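The linen cupboard, one shelf at a time

Most Australian homes have a cupboard in the hallway that was meant for sheets and now holds everything else. There are towels from two houses ago, a picnic rug, a fitted sheet for a cot that has left the building, and pillowcases with no matching set. It usually gets sorted once, in the week after moving in, and then the door is kept shut.

Rentals make it harder. The cupboard in a typical two-bedroom flat is narrow and deep, with shelves set too far apart. Anything pushed to the back stays there until the bond inspection. Adding a shelf isn't an option for most tenants, so the depth has to be dealt with another way.

Start by taking everything out and putting it on the bed. Sort by bed size first and by colour later, if at all. Two sets of sheets for each bed is enough for most households: one on, one in the cupboard. A third set makes sense if there are small children or a shared laundry with a booking sheet.

Towels are easier. Keep two for each person and a couple for guests. The worn ones can go to an animal shelter, but ring first, as not every shelter takes them. Old sheets make good drop cloths and will keep the frost off tomatoes if you garden somewhere cold.

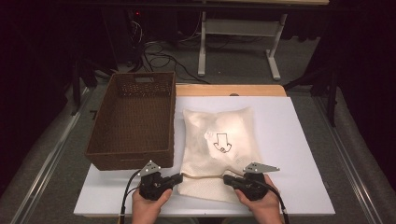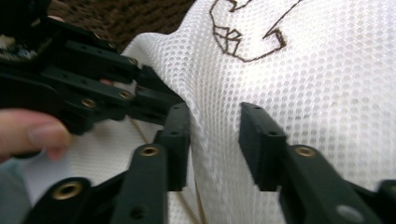
Storage shops will sell you a system for all of this. The Ceretti range of shelf dividers is well made and clips on without screws, but it needs a shelf thicker than many flats have. Skereck sells a pull-out tray for $40 that suits deep cupboards and can come with you when you move. Measure the door opening as well as the shelf. Hinges take up more room than people expect, and a tray that fits the shelf may not get past them.

Folding is a matter of taste. Fitted sheets can be tucked corner into corner and folded in thirds, or rolled and put inside their own pillowcase. The second way is faster and keeps the set together — it also looks untidy, if that bothers you.

Damp is the bigger worry along the coast. By April the air in an unheated hallway has cooled and a full cupboard starts to smell. Leave a gap of 5 cm between the stacks and the back wall, and prop the door open on dry days. Blankets should be properly dry before they go away, even if that means another afternoon on the line.

Heavy items go at the bottom and doonas go at the top, out of their plastic. Put the spare set for each bed at eye level, where a guest can find it without asking.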